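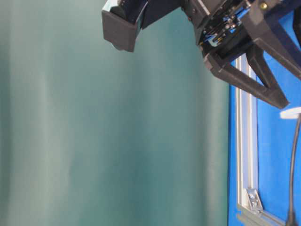 Can I use Pelari in a printed book that is sold?

The licence permits printing in books, posters and packaging, sold or free, and you do not need to ask us first. What you may not do is sell the font files by themselves or put your own name on them.

Pelari: read me before installing

Pelari is a text typeface for books and small magazines. It comes in 2 weights, Regular and Bold, and each has an italic. Gwion Voyle drew the first letters from a worn specimen sheet printed at Trerthorpe, and Sofia Rocha made the italics, the spacing and the kerning. The sheet showed one size only and several capitals were missing, so please do not treat Pelari as a faithful revival. The Q, the X and all of the accents are ours.

This file describes the release of 27 July 2024. If you have the test version from April, remove it before you install the new one. The family name is the same in both, and some programs keep the old spacing in memory until they are restarted.

What is in the folder

The folder "desktop" has the OTF files, for layout programs and word processors. The folder "web" has the same styles as WOFF2. In "sources" you find the drawings in UFO format, with the kerning groups. The folder "proofs" contains PDF pages which we used for checking, and they are not very beautiful. The licence is in the main folder as a plain text file. Please keep it together with the fonts when you pass them to another person.

Languages

We have tested English, Welsh, Portuguese, Spanish, French and German with real texts. The Welsh ŵ and ŷ are drawn separately, also in the small capitals, and the circumflex sits a little lower than on the other vowels. Polish and Czech characters are present but no native reader has checked them. The ogonek especially may be too light. There is no Greek and no Cyrillic.

OpenType features

Old-style figures are the default. Lining figures are under "lnum" and tabular figures under "tnum". Small capitals exist only in the Regular. If you ask for them in Bold or in an italic, your program will probably make false ones by shrinking the capitals, and the result is thin and grey. There is a long-tailed Q under "ss01", which needs enough space below the line. It touches the ascenders if the leading is tight.

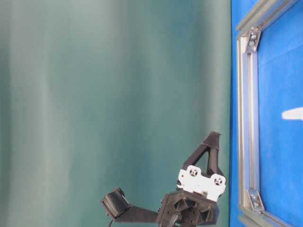

Printing advice

Pelari was made for sizes between 9 and 12 points. On uncoated paper the Regular becomes slightly darker, and this was our intention. On coated paper it can look weak, and then I would set it half a point larger. We do not recommend it for long texts in white on a dark colour, as the thin parts of the e and the a begin to fill in.

The first book set in Pelari was a collection of garden letters from the Trinavwood press, in an edition of 50 copies. Most of the kerning corrections in this release come from reading that book again with a pencil. The pair "f" and "ï" was very bad and it is now repaired.

Known problems

The Bold Italic ampersand leans more than its neighbours. In some word processors the line height differs between Regular and Bold, which you can correct by giving a fixed value for the leading. The fractions work only up to two figures on each side of the bar. The kerning between Roman letters and italic punctuation cannot be solved inside the font, so you must adjust it by hand in titles.

Building from the sources

You need Python and fontmake. Run the script build.sh from the main folder and the new files will be written to "desktop" and "web", over the old ones. Make a copy first if you have changed anything there.

Reporting errors

Please send the text where the error appears, the size and the name of your program. A PDF is better for us than a screen picture. New kerning pairs are welcome, but please send at most 30 in one message, sorted by the left letter.

Thanks

To the readers at Talavera, who printed the test pages at 5 different sizes and returned them with very exact notes in the margins.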